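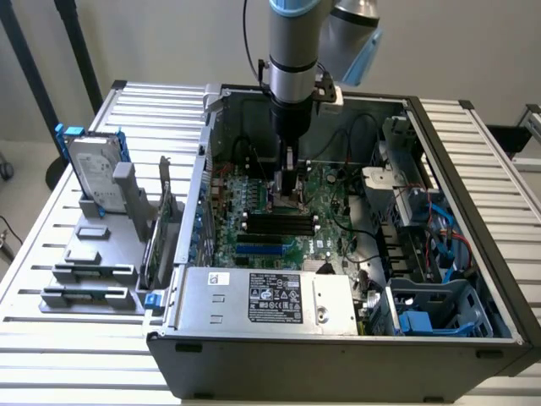 A desktop tower with its side panel off.

The old computer question, again

Every February the Prellcombe office gets the same question in a dozen forms, and it goes like this: my computer is old and slow, should I fix it or throw it out? My answer has not changed since I started writing this column, but the people asking have, so here we go.

First, find out what you own. I mean the model number, which is on a sticker, which is on the side you have pushed against the wall. "It's the black one" has never helped a repair shop. Write the number on a piece of tape and put it on the front, where it will annoy you for years and save you an afternoon.

Second, work out what slow means. A machine that takes 6 minutes to start and then behaves itself is usually choking on everything you ever agreed to install. Go through the startup list and turn off anything you can't explain to a neighbor. I did this on my own desktop last winter and found a program for a printer I gave away when my daughter was in middle school. It had been checking that printer's ink every morning. I felt a bit sorry for it.

If the slowness sets in after you open a few browser tabs, you are probably short on memory. Adding some is the cheapest repair going. Despina Nistor at the Hedum Street repair counter quoted a reader $121 for parts and labor, against the $1180 he was about to spend on a new machine so his wife could do the crossword. He took the repair and bought a patio heater with the difference. We can't fix everything.

There is a point where you should let go. If the machine no longer gets security updates, keep it off the internet, or retire it. If it makes a noise you have started describing with your mouth, copy your photos somewhere else tonight. Tonight means before bed.

When you do retire one, please don't leave it by the curb with a sign saying WORKS. The Flarnport transfer station takes computers at the side gate until 4 p.m., no charge, and they will ask whether you have wiped the drive. The correct answer is yes. Last year someone handed over a tower with nine years of tax returns on it and a sticky note with the password, which was the dog's name.

Next month: routers, and why yours should come out from behind the fish tank.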